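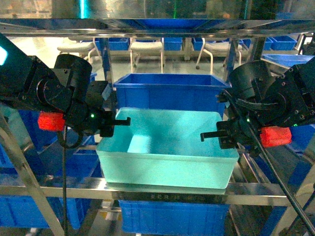

Print this page | E-mail this page

Chapter 2
How a government sets its programme

A new government arrives with more promises than it can keep in one term. Some were made in the election campaign, some were added while the parties bargained over who would hold which ministry, and some were left behind by the government before. This chapter looks at how that pile of promises becomes a programme of work, who decides the order, and what happens when two ministries want the same money or the same weeks of parliamentary time.

We follow one case throughout. Stusham is a small parliamentary state with a single chamber and a history of coalitions. Its capital is Jinstead. The events described here took place in the months after a close election, when the two largest parties agreed to govern together for the first time.

2.1 The coalition agreement

The agreement was signed in January. It covered taxes, schools, hospitals, ports, farming and the courts, and it contained 1,174 separate commitments. Few of them had a date attached. Fewer still had a cost.

A coalition agreement is a political document. In Stusham it has no force in law, and no court will hear a complaint that part of it was ignored. Its weight comes from the fact that either party can bring the government down. A minister who drops a commitment must therefore ask first whether the partner party cares about it.

The Storov ferry link shows how this works. The smaller party had campaigned on a public ferry service to the island district of Storov, where it held every seat. The larger party thought the service too expensive. The agreement said only that the link would be "examined with a view to early introduction". Both sides could sign that sentence, and each told its own members that it had won.

2.2 From agreement to timetable

Once ministers were sworn in, the cabinet office asked each ministry to list the bills it wished to bring forward in the first 90 sitting days. The lists came back far too long. Parliament has a limited number of hours for debate, and the budget takes up a large share of them.

The cabinet office then sorted the bills into 2 groups. The first held bills that had to pass by a fixed date, such as the budget itself and the renewal of the fishing licences. Everything else went into the second, and it was here that the real argument took place. Ministers wrote to one another, met in pairs, and in a few cases went to the press.

The transport ministry's main rival for time was the justice ministry, which wanted to carry out the Mathias Report on local courts. The report ran to 2,984 paragraphs and had waited through the whole of the previous parliament. Officials in both ministries had drafts ready — a fact each side used against the other.

2.3 Why the order matters

Bills taken early stand a better chance of becoming law. The coalition is still on good terms, the opposition is still choosing its leaders, and by-elections have not yet changed the numbers in the chamber. Later on, a bill may be lost simply through lack of time.

Key terms: coalition agreement, sitting day, cabinet office, legislative timetable

Related chapters
Chapter 1: Elections and the forming of governments
Chapter 3: The budget and the chamber
Chapter 4: Ministers and their officials

This site uses cookies to remember your reading position. By continuing you accept our cookie policy.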